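Suspended Ceiling Walk-Through: Our Checklist, With Comments
Drekcombe job, ground floor and stairwell. Written up by Evangelia Xenos, August 26, 2026

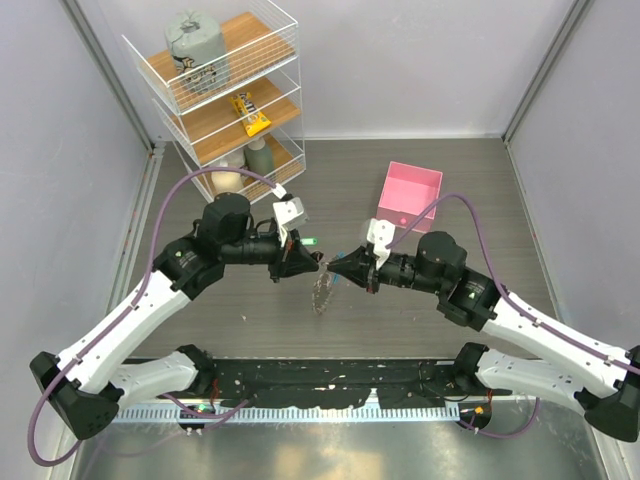 How soon after the grid goes up should a suspended ceiling be inspected?
Look at it twice. The first check comes when the grid is hung and leveled but the tiles are still in their boxes, and the second comes when every tile, light and vent is in place. Most of what goes wrong is far easier to fix on the first visit.

I love this stage of a job. The grid is up, the lines are running straight down the hallway, and you get to see everything that will be hidden for years! My comments are under each item, so the next person can see what I was looking at and why I marked it the way I did.

BEFORE YOU GO UP

1. Ladder or platform is on firm, level floor — OK
Stairwell needs the narrow platform. The wide one won't turn on the landing, and we lost half a morning finding that out.

2. Power to ceiling circuits is off and tagged — OK
Tag was on the panel when I got there. Please write your name on it, though, so people know who to ask.

3. Hard hats, eye protection and dust masks in use — OK
Old plaster above the stairwell still sheds a bit when you bump it. Keep the masks on up there even if you're only looking.

HANGERS AND GRID

4. Hanger wires plumb and fixed to structure — FIX
Front room is lovely. In the back hallway, 4 wires were tied off to a water pipe. Nothing hangs from a pipe, ever, including "just for now." Move them to the joists and call me back before tiling.

5. Wires wrapped tight at both ends — OK
Nice close wraps all the way down. Whoever did the front room has good hands.

6. Wall angle fastened and sitting flat — FIX
The long wall bows out in the middle, so there's a gap behind the angle that you can slide a pencil into. Don't pull the angle in with longer screws or you'll bend the face. Scribe it or shim it, then caulk.

7. Main runners level — OK
Laser line matched at both ends and in the middle of the front room. The stairwell dips very slightly toward the window, but it's inside what we agreed.

8. Cross tees clicked in — OK
Give each one a gentle tug. You can hear it when one isn't seated, and it's a surprisingly satisfying round to do.

LIGHTS, VENTS AND ACCESS

9. Light fixtures have their own support wires — FIX
Two panels in the hallway are resting on the grid alone. The grid is there to hold tiles. Add the wires and clip them at opposite corners.

10. Vents and ducts supported separately — OK
The flexible duct over the reception desk had a kink, which the crew straightened while I was there. Thank you!

11. Access hatch opens fully and closes flush — OK
It's the Devico hatch with the touch latch. It clears the light by a hand's width, so please don't shift that light when you go back to do item 9.

12. Sprinkler heads and smoke detectors clear — HOLD
I want the fire contractor to look at the one by the stairs. Dust covers stay on until the sanding is finished, and then they must come off. I've put this on the handover sheet too.

TILES AND FINISH

13. Tiles stored flat, dry and in the room where they'll be used — OK
Wultero square-edge, 10 to a box, stacked well away from the open door. Three boxes have crushed corners, so use those for the cut borders.

14. Border tiles even on opposite sides — OK
Really pleased with this one. The layout was shifted by half a tile early on and now both sides of the hallway match.

15. Cornice at stairwell sound and securely fixed — OK
We kept the old plaster cornice and I'm so glad we did. One loose length by the window has been re-fixed with screws and adhesive, and the new piece from Hyvönen picks up the leaf pattern beautifully. Sand the joint again by hand before paint — the light from the window catches it in the afternoon.

16. Nothing stored above the ceiling — FIX
Offcuts, a roll of tape and a coffee cup over the back room. Clear it all out before you close up.

TO DO BEFORE THE SECOND VISIT

Items 4, 6, 9 and 16 need to be finished with the tiles still out. Item 12 stays on hold until the fire contractor has signed it. The front room can be tiled now.

Spare tiles go in the closet under the stairs, with the paint code written on the lid. Leave the platform up in the stairwell for me, please, and I'll check the cornice joint again from there.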